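Ticket 2530 — Bin cell, returns bench
Site: Kuusk
Raised by: Jasmina Karagiannis
Assigned: Leonardo Donati
Status: Open, monitoring

Reported fault
Arm stops over the bin and asks for an operator. Worst on mixed household items. 51 stops on the early shift. Bench staff were moved to packing when the cell went live, so each stop pulls someone off the line.

Log
07:40 Pendant checked. No safety fault. Stops are all "no valid grasp".
08:15 Thomas Messina reports that packers now share the call-outs informally. Nobody is rostered for them.
09:05 Grasp retry limit raised from 2 to 4. Speed unchanged.
10:30 20 stops since the change. Remaining ones are mostly soft or flat items against the bin wall.
11:10 Firouzeh Salehi agrees to roster one person per shift as cell operator, with packing target reduced to match. Pendant training to be booked — two people per shift, minimum.
13:00 Totix asked for the wall clearance setting. Awaiting reply.

Next step
Run 100 mixed picks with the new limit and record each stop by item type. 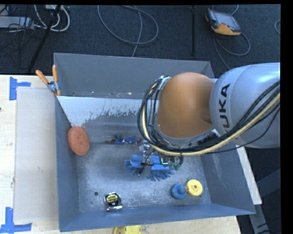 Does the cell operator still have to meet the full packing rate?
The rate is reduced for whoever holds the role on that shift, and goes back to normal when they return to the line.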